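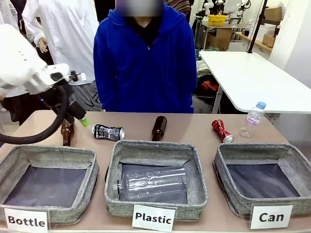 Ostcombe Town have appointed Iolanda Bastos as first-team coach, ending a search that began when the post fell vacant at the end of last season.

Bastos, 44, has signed a three-year contract and took her first training session on Tuesday morning. She will be in the dugout for Saturday's home match against Grakden Rovers.

She joins from Zalar, where she spent the past two seasons as assistant coach and was in charge of the defence and set pieces. Zalar conceded 19 league goals last season, the fewest in their division, and missed promotion on the final day.

Ostcombe first approached her in June. Talks stopped when Zalar asked for compensation that the club would not pay, and a second candidate, whom Ostcombe have not named, was interviewed in July. Contact with Zalar was picked up again at the end of August and a fee was agreed last week. Neither club has said how much it was.

Bastos said she had watched Ostcombe's last six matches before making up her mind.

"I wanted to see the team when it was losing as well as when it was winning," she said. "There is a good group of players here. They run hard, and they are well organised for the first hour. After that they drop too deep and they give away free kicks in bad places. We can work on that."

She played as a central defender until the age of 31, when a knee injury ended her career. She then coached youth sides for five years before moving into the senior game with Pimentel, first as a fitness coach and later as assistant. She was caretaker there for nine matches, winning five of them, and was passed over for the permanent job. She left for Zalar the following summer.

Ostcombe have had a mixed start to the season. They won their opening two matches, then took one point from the next four, and are 14th in the table. They have let in seven goals in the last 20 minutes of matches, more than any other side in the division.

The team has been run since the summer by the under-21 coach, who will go back to his old job. The club thanked him in a statement and said he had been told in advance about the appointment. The goalkeeping coach and the two physiotherapists stay in their posts. Bastos will bring one member of staff with her, a match analyst from Zalar who starts at the end of the month.

Training hours are also to change. The squad has until now met at 10.30am and finished before lunch. From next week the players will report at 9am for breakfast at the training ground, with a second session in the afternoon on two days of the week. Bastos said the double sessions would last until the clocks go back, and would then be looked at again.

She would not be drawn on who will captain the side. The armband has changed hands three times this season through injury and suspension, and the club captain is not expected to play before November after an operation on his ankle.

"I will speak to the players first, then I will decide, and then you can ask me," she said.

The transfer window is closed, so any new players before January would have to be out of contract. Bastos said she had seen a list of free agents drawn up by the club but was in no hurry to use it. A left-back is thought to be the first need. Ostcombe sold their regular left-back in July and have used a midfielder in that position since.

One player she will know well is the winger Ostcombe signed on loan from Pimentel in the summer, who came through the youth side while she was on the staff there. He has started only one league match so far and was left out of the squad altogether for the 2-0 defeat last weekend.

Asked about him, Bastos said every player would begin with a clean sheet. "I knew him when he was 17. He is a different player now, I hope a better one. He trained well today, but so did others."

The club's board set no target for league position when the appointment was announced. The chief executive told reporters that Ostcombe wanted to finish higher than last year's 12th place and to bring through more players from the academy. Two academy graduates have appeared in the first team this season, both as substitutes.

Supporters had grown restless over the length of the search. A group of season-ticket holders wrote to the club last month asking for a meeting, and there were chants aimed at the directors during the second half of the last home match. The meeting will now take place on the evening before the Grakden game, in the function room behind the main stand, and Bastos has agreed to attend for the first half-hour. Places are by ticket, which can be collected from the club office on production of a season-ticket card.

Grakden arrive in good form. They are third, are unbeaten away from home and have scored in every match this season. The sides last met in the spring, when Grakden won 3-1 after Ostcombe had gone ahead from a corner.

Ostcombe will be without two midfielders, one suspended after a fifth booking and the other with a hamstring strain. Their first-choice goalkeeper came off after 63 minutes last weekend with a bruised hip but trained on Tuesday and should be fit. A forward who has been out since pre-season is back running but will not be considered.

Kick-off is at 3pm. Tickets remain on sale for the home end and the family stand, and the away section has sold out. The car park on the north side of the ground is closed for resurfacing, and supporters coming by car are asked to use the park-and-ride, with buses running every 15 minutes from noon.

After Saturday the team have a midweek cup tie away from home, followed by a trip to Zalar in the league at the start of next month. Bastos said she had not looked that far ahead on the fixture list, then said that she had.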